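Review: the Zorholm sorting cell at the Brutovell open day
Posted 2024-09-18

I've been to enough robot demos to have a routine: find the coffee, find the one machine that's doing something dull, and stay there. At Brutovell's open day the dull one was the Zorholm, a one-armed table cell picking up trash. I stayed for most of the afternoon and missed two talks I'd signed up for, and I'd do it again!

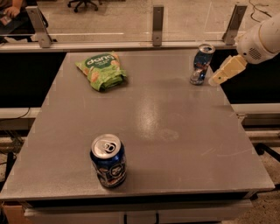
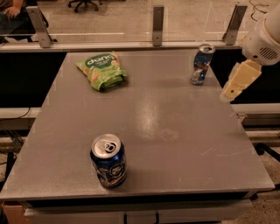 The job is simple to say. Put some used packaging on the table, and the arm works through it and drops each piece in the right bin. Drink cans go one way, snack bags another. If you've never tried to get a robot to do this you may wonder why anyone would drive two hours to watch it (I did, each way). But a crushed can is a horrible thing for a gripper. It leans, it's narrow in the wrong place, it throws light in every direction. And a crumpled bag is worse, no two ever the same shape.

Brutovell is an integrator and not a robot maker, so what they're selling is the whole cell: table, arm, gripper, screen around the back, software. The software is called Pusteck and it's the part I came to see. You teach it a new kind of item by guiding the arm by hand through a few pickups, and the person at the stand told me 43 of those is what they'd used for cans. I'd have guessed ten times that.

So how does it do? Really well, with some caveats I'll get to. I watched it through a good long run and what struck me most was the approach. The arm comes in low from the side, slows down next to the can, waits a beat, and then closes very gently. There's no lunging. With a dented can it seemed to look for the part that still had some stiffness to it, and when it got the grip wrong it opened up, backed off and tried a slightly different angle without anyone touching a thing. I'm a sucker for a good retry. Most demos I've seen either get it the first time or stop dead and need a reset, and a cell that can mess up quietly and carry on is the one I'd want in my building.

The bags were where it slowed down. It pinches for a ridge in the material, and if the bag is lying flat there isn't always one to find. It took 5 tries on one of them, and I'm afraid a few of us cheered when it finally came up. They have a second set of fingertips with a softer face on them, sold as the Inthanon set, and I was told those are better on film and foil. They weren't fitted that day, so I can't say.

A few things I liked that won't be on the brochure:

The clear panel is a plain, sturdy thing and you can see everything through it. I hate demos where you're peering through a mesh.

It's quiet. We could talk in normal voices right beside it.

They let visitors bring their own trash. Somebody handed over a juice pouch, which the system had never been shown, and it left the pouch alone and put a note on the screen asking for help. Good answer, in my book.

The log is easy to read. It showed 1,019 picks since the cell was set up in June, misses included, and you could scroll back through every one of them.

Now the gripes. It's slow. A careful person would clear that table before the arm had finished its second item, and anyone hoping to put this over a moving belt should look elsewhere for now. The software also takes 8 minutes to start from cold, which I only know from a restart they did over lunch, and there's no progress bar, just a gray box. Shiny spots on the tabletop seemed to bother it too. Twice it hesitated over a patch of glare with nothing in it, and I'd want to try the thing under my own lights before signing anything. And the price was "let's talk," which always makes me grumpy.

As for the open day itself, it was one of the nicer ones. Small rooms, no music, engineers on the floor who'd tell you what doesn't work yet if you asked them straight. Parking is tight, so come early. The sandwiches ran out by one o'clock.

Would I buy one? For a school cafeteria or an office block with a patient recycling program, I'd be tempted. For our place, where most of the waste is film, I'm waiting until I've seen those softer fingertips at work. I've asked for a trial with a box of our own bags and they said yes on the spot, so I'll post a follow-up when it's done.

Four stars out of five.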